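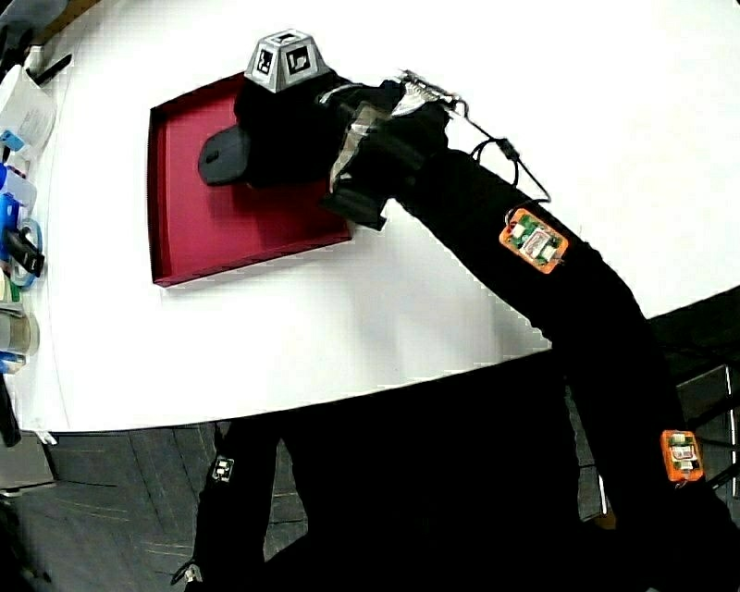

Red tray on the white table, Trirolano open afternoon

Four of us went to the Trirolano open afternoon in September. The building is behind the bus depot at Cernden, and the entrance is on the side street, not at the front as the invitation said. We signed in at 2 and were met by Candela Olmedo, who looks after desks, storage and lost property for the whole site. Our own office in Requena is being refitted this winter, and I wanted to see how another place handles shared tables and the small equipment that goes with them.

The staff there do not have their own desks. Keyboards, mice, headsets and chargers belong to the building and go back to a store room at the end of the day. Each item has a number in a program called Trumuvness, and the list stood at 946 when we visited. Candela showed us the list on her phone. It is plain, just a number, a type and a shelf, and I think we could do the same with a spreadsheet.

The tables are white with a curved front edge. I like the curve for sitting at, but two of them don't push together cleanly, and Severino Arrieta told us they gave up trying in the larger room. White also marks easily. They wipe the tops down every evening. 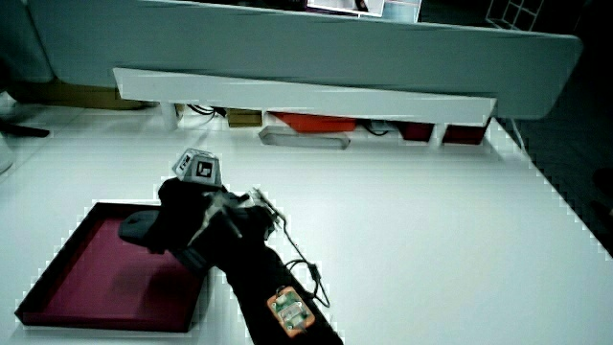 Shallow tray with low walls, on the left side of the table

Shallow trays like this are the handover point. If you borrow something small, you pick it up from a tray and you leave it in a tray. The sides are low, so you can see from across the room whether anything is in it. Maxine Paewai asked why they hadn't bought deeper boxes. Severino said they had started with deep ones, and people dropped cups, receipts and old batteries in them and the mice ended up at the bottom. With the shallow ones, a mouse is easy to spot and pick up.

The color was chosen for the same reason. Dark gray equipment shows up well against red. They tried gray trays for one month and kept missing things at closing time. 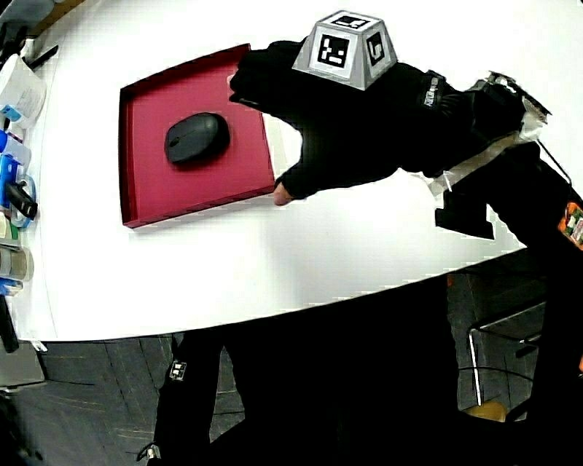 We also talked about what stays on a table and what doesn't. Their rule is that pens, cups and small boxes go along one side, and the middle is kept for whatever you are working on. Carmela Figueroa thought our people would ignore this inside a week. Candela agreed that some of hers do. She doesn't send reminders. The evening round takes 20 minutes and anything left over goes to the store room.

Batteries are the weak point. Wireless mice go back on the shelf with no note of when they were last changed, and a dead one can be lent out several times before it gets reported. They have no fix for that yet.

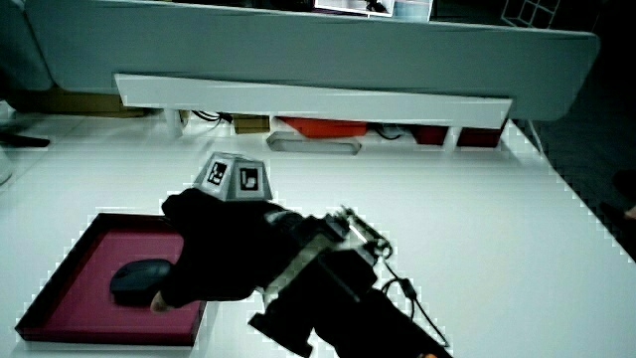 Workplace and Facilities Team, Requena Office

For our refit I am suggesting red trays on the shared tables, one shelf list, and straight-edged tables in the meeting room so they can be joined. Carmela is getting prices for the trays. Maxine has the supplier's sheet for the white tops if anyone wants to see the sizes.

The store room was locked for part of the afternoon, so we only saw it through the door. Candela has offered to show it to us properly if we come back before the holidays. Parking is on the street and the meters take cards only.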